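# Sonville library to lend tools and kitchen gear from June

Sonville residents will be able to borrow drills, sewing machines, cake pans and garden tools from the public library starting in June, after the town council approved a one-year trial of the lending program.

The collection opens with 99 items. Anyone 18 or older with a Sonville library card can take out two items at a time and keep them for eight days. Borrowing is free. Late returns cost a dollar a day, up to the price of the item.

The money comes from the library's existing budget and from Sfakianakis, the hardware store on Clustgate Road, which is giving the library the hand tools and will sharpen saws and shears at no charge during the trial.
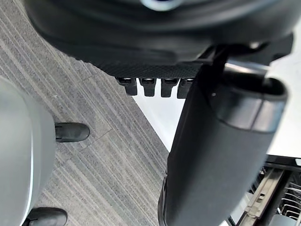 **Eftychia Economou**
Local news reporter

Library director Ilango Amin told the council that people had been asking for something like this for years. A survey left at the front desk over the winter drew 1,419 replies, and the most wanted item was a carpet cleaner. The library has bought two.

"Most people need a tile cutter once," Amin said. "They don't want to store it in the hall closet for the next 20 years."

The items will be kept in the former periodicals room on the ground floor. Back issues of magazines have moved upstairs, next to local history. Borrowers can reserve online or at the desk, but pickup is in person only and the larger items can't go to the Clustgate branch.

Council member Macario Varela voted for the trial but asked who would be responsible if someone got hurt. Amin said borrowers will sign a one-page form the first time they check out a power tool, and that the town's insurance already covers equipment loans. Chain saws, ladders over eight feet and anything that runs on gasoline were left off the list.

The vote was six to one. Panagiotis Rallis, the only member against, said the library should fix its heating first.

"I have nothing against cake pans," Rallis said. "But the reading room was cold again all winter – I had three calls about it."

Amin said a heating contractor has been asked for a price and that the work would be paid for separately.

Donations of used items will be taken at the back entrance from 10 a.m. to noon on the first Saturday the collection is open. Electrical items must have their original cord and will be checked before they are put on the shelf. The library has enough slow cookers and is not taking any more.

The full list of items is posted at the front desk. The council will look at the borrowing numbers after six months and decide on a second year when the trial ends.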